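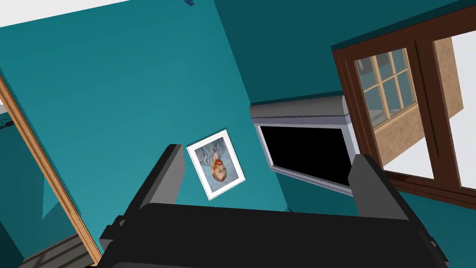

ムシエル川のマイクロプラスチック、集計が終わりました！

投稿者：かわせみ堂

長らくお待たせしました。11月に採ったムシエル川のサンプル、ようやく全地点の拾い出しが終わりました。12地点の合計で2,888個です。顕微鏡をのぞきすぎて目がしょぼしょぼしていますが、うれしくてそのまま書き込んでいます（誤字があったらごめんなさい）。

内訳でいちばん驚いたのは、人工芝の切れ端らしい緑の細長い片です。上流の採水堰あたりではほぼ出なかったのに、コヴァル橋を過ぎたとたんにどっと増えるんですよ！ 橋の右岸にグラウンドが並んでいるので、まずそこを疑いたくなります。あとは発泡スチロールの粒、肥料カプセルの殻、レジ袋が細かくなったような膜状のもの。繊維はネットの目を抜けるので、今回は数に入れていません。

地点ごとの表は清書したら上げます。先に感想やツッコミをもらえると助かります。

----

Re: 投稿者：網の目

集計おつかれさまでした！ すごい量を見ましたね。

ただ、水を差すようで申し訳ないのですが、合計の個数だけだと地点どうしを比べられないと思います。ネットを入れていた時間と流速から、ろ過した水の量を出してありますか。コヴァル橋の下は流れが速いので、同じ時間入れていれば網を通る水も多いはずです。「橋を過ぎたら増えた」の何割かは、それで説明がついてしまうかもしれません。

----

Re: Re: 投稿者：かわせみ堂

おお、さっそく。ろ水計の値は全部メモしてあります！ ただ、ドレヴェロの船着き場の地点だけ、落ち葉がからんで羽根が止まっていたらしく、数字が明らかにおかしいです。あそこは除外するか、浮子で測った流速で代用するか迷っています。

----

Re: 投稿者：Oleksandra Antoniuk

代用でいいと思いますが、表では印をつけて区別してください。あとで読む人が混乱します。

それと人工芝の件、私はグラウンド説にはまだ賛成できません。右岸の側溝はコヴァル橋の下には出ていなくて、80メートルほど下流の樋門までまとめて流れているはずです。橋の直下で増えているなら、むしろ左岸の住宅地から来る雨水管が気になります。庭やベランダに敷くタイプの人工芝、最近とても増えていませんか。

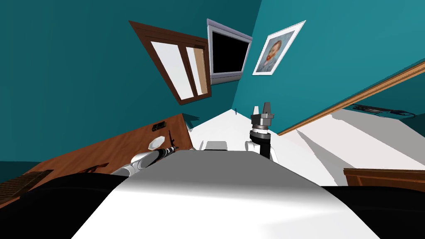 窓と、画面の黒いテレビのある部屋（CG）

----

Re: 投稿者：どぶさらい三代目

横から失礼。Antoniukさんの言うとおり、右岸の水は樋門に集まります。うちは代々あの辺で水路の泥上げをやっているので、そこは自信があります。でもグラウンドが無関係とも言い切れません。大雨のときは駐車場側があふれて、橋のたもとの階段を水がざあざあ流れ落ちるんです。泥上げの土にも緑のやつがびっしり混じっていて、乾かすとよく目立ちますよ。

採った日の前は雨でしたか？

----

Re: 投稿者：かわせみ堂

前の晩にけっこう降りました！ そうか、階段のルートは考えていませんでした。これは面白くなってきた。晴れが続いたあとと雨の直後とで、橋の上下を採り比べたらはっきりしそうですね。緑の片は長さと色合いでもう少し分けられそうなので、瓶に戻さず全部シャーレに残してあります。濃い緑で平たいのと、黄緑で縮れたのと、少なくとも二系統あります。

----

Re: 投稿者：網の目

縮れたほうは、競技用の芝の根元に入っている短い糸かもしれません。決めつけは禁物ですが。できれば赤外分光で材質を見てもらいたいところです。ペスタミアの水環境センターに機械があって、事前に申し込めば市民団体の試料も受けてくれますよ。全部は無理なので、各地点から無作為に抜き出すことになります。

----

Re: 投稿者：Zoia Holovko

前にその申し込みをしたことがあります！ 紙の様式がちょっと面倒ですが、担当の方がとても親切で、待っているあいだに標本の見方まで教えてくれました。抜き出す数は合計で約300あればまず相談に乗ってもらえると思います。大きい片ばかり選ぶと偏るので、シャーレを升目に区切って、当たった升のものを全部持っていくのがおすすめです。

あと、個人的には肥料カプセルの殻が気になって仕方ないです。11月であの量なら、代かきの時期はどれだけ出るんでしょう。春も絶対やりましょう！ 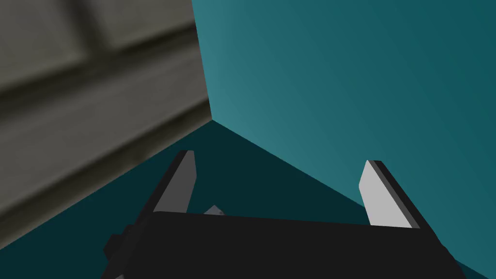 青緑色の壁の部屋、開いた黒いグリッパー（CG）

----

Re: 投稿者：どぶさらい三代目

カプセルは田んぼの排水口に細かい網をかけるだけでもだいぶ減ります。ただ、すぐ目詰まりするので農家には嫌がられる。浅水で代かきしてもらうほうが話は早いです。川で数えるのもいいけれど、私は出口を止めるほうに手間を使いたいなあ。

----

Re: 投稿者：Zoia Holovko

お気持ちはよくわかります。でも、どの水路からどれだけ出ているか見せられると、お願いに行くときの反応がまるで違うんですよ。前に隣の流域で回ったときも、瓶に入れた殻を持っていったら、その場で排水口を見せてもらえました。数えるのと止めるの、両方いきたいです！

----

Re: 投稿者：かわせみ堂

みなさんありがとうございます、もう次の採集に行きたくてうずうずしています。とりあえず、

・表は個数と、水量あたりの値を並べて載せる
・ドレヴェロは浮子の流速で計算し、印をつける
・橋の上下、左岸の雨水管、右岸の樋門を晴れと雨で採り比べる
・分光の申し込みはHolovkoさんに書き方を教わる

で進めます。樋門のところは足場が悪いので、三代目さん、下見だけでもご一緒いただけないでしょうか。

----

Re: 投稿者：どぶさらい三代目

いいですよ。朝の7時なら空いてます。胴長は自分のを持ってきてください。

----

Re: 投稿者：Oleksandra Antoniuk

私も行きます。雨水管の図面、古いものですが手元にあるので持っていきますね。左岸説が負けても泣きません。

このスレッドを印刷する | メールで送る

お問い合わせ | © ムシエル川みずべ掲示板 | ページの先頭へ戻る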